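Grivach Table Gallery
Settings, Surfaces and Small Parts

Home > Gallery > Single Settings > Blue on Gray

Setting notes: Erick Mosoti
Page layout: Sipho Magagula
Posted March 2026

Blue on Gray is the plainest entry in the single settings group. It uses one plate, one round mat, one folded paper napkin and three pieces of flatware. A drinking glass stands apart at the lower right corner of the table; there is no bread plate and no bowl. The group is meant for readers who want a basic layout to work from and who will add pieces to suit the meal.

The plate is a blue ceramic with a rim slightly darker than the center. We list it as Tirnen Blue, the same name used on the plate index page. It has no pattern, so it can be set down at any rotation. The mat under it is gray and round, and wide enough to leave a ring of gray all the way around the plate. Center the mat first, then the plate on the mat. If the ring is wider on one side, move the plate and leave the mat alone.

The napkin is plain white paper from a pack of 200. It is folded to an upright rectangle and placed to the left of the mat, with the long sides running away from the diner. The fork goes on top of the napkin, tines away from the diner. 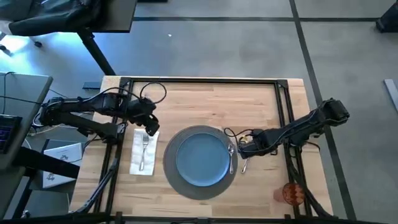 Flatware in this group is silver in color with no contrasting handle. The spoon goes on the right, close against the mat, bowl at the top. The knife goes to the right of the spoon. Many printed charts put the knife next to the plate and the spoon outside it. Both orders appear in the gallery, and the order used is given in the data block for each entry. To convert this entry to the chart order, swap the two pieces and keep the spacing.

The table surface is pale butcher block with the planks running left to right. Long planks are useful when laying a setting without a cloth. Pick one joint line near the diner's edge and use it as the base line for the handles. The joint lines also show quickly when a napkin has turned. A short side that is out of parallel with the planks is easy to spot and can be fixed with one finger at the corner.

Data block

Entry name: Blue on Gray
Group: Single settings
Plate: blue ceramic, round, darker rim
Mat: gray, round
Napkin: white paper, upright rectangle, left side
Fork: left, on napkin, tines up
Spoon: right, against mat, bowl up
Knife: right of spoon
Surface: pale butcher block, no cloth

Notes on substitutions

Mat. A square mat works with the same plate, but the napkin then needs to sit farther left to clear the corner. With the round mat, the napkin can sit close in at the widest point. The Nzioka square mat is listed on its own page.

Plate. A white plate on the gray mat gives less contrast at the rim. A black plate gives more contrast at the rim but makes crumbs and water spots easy to see. Blue falls between the two.

Napkin. A cloth napkin folded to the same rectangle will be thicker, and the fork may rock on it. Press the fold flat before placing the fork, or lay the fork on the table to the right of the napkin.

Spacing. For several settings in a row, measure from plate center to plate center. The plate-to-plate distance matters more than the gap between napkin and knife, which changes with the flatware. On a table 70 inches long, two settings per side leave enough elbow room and a clear strip at each end.

Order of work. Lay all the mats on the table, then all the plates, then the napkins, then the flatware. Working by item keeps the spacing more even than finishing one place at a time.

Changes to this page

The plate name was corrected in February. An earlier version listed it under Onthorpe Blue, a deeper color with a glossy rim. Bookmarks to the old entry still lead to this page.

More in single settings: entries 6 and 7 use the same gray mat with a bowl in place of the plate.

Back to Gallery | Plate Index | Mat Index | Contact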